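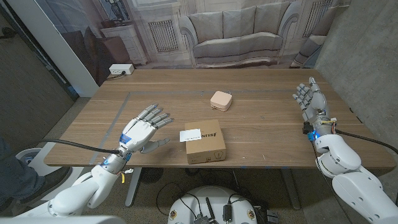
Tharushi Patwary wrote in to ask whether she could skip the box and just wrap the little case in paper. She can. The case will arrive flat, or it will arrive in Bonden, and she lives in neither condition.

For everyone else, packing one small thing in one larger box goes like this.

1. Clear a patch of table and mark it off with tape. Mine is gray and has been down since March. Everything you need stays inside the tape, including your coffee, which you will move outside the tape after the first accident.

2. Check the old box before you trust it. Press the corners. If they press back, carry on. Peel off any stale label, or your parcel will go wherever the last one went. I once mailed a soap dish to Salluvbridge this way and it had a lovely time.

3. Look at the tabletop itself. Grit and dried glue scratch soft plastic, so scrape up the lumps with an old bank card and wipe along the grain. A printed backdrop behind the table, sofa, windows and all, will make the place look furnished, but it won't do any wiping. 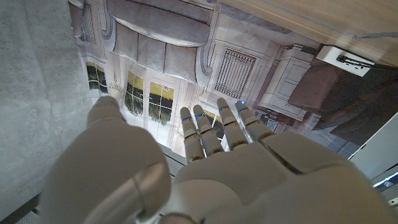
4. Wrap the case in two turns of tissue, tape touching tissue only. Tape on a pale lid leaves a mark you will be hearing about.

5. Put crumpled paper in the bottom of the box, set the case in the middle, and fill the sides until nothing shifts when you tilt it. Shaking is for maracas.

6. Close the flaps and run one strip down the seam, with a bit extra over each end. Nine strips is a cry for help.
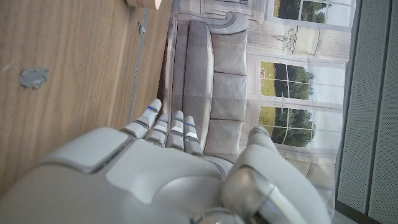 7. Stick the new label on the top, flat, clear of the seam. Write the return address small, and spell your own street correctly.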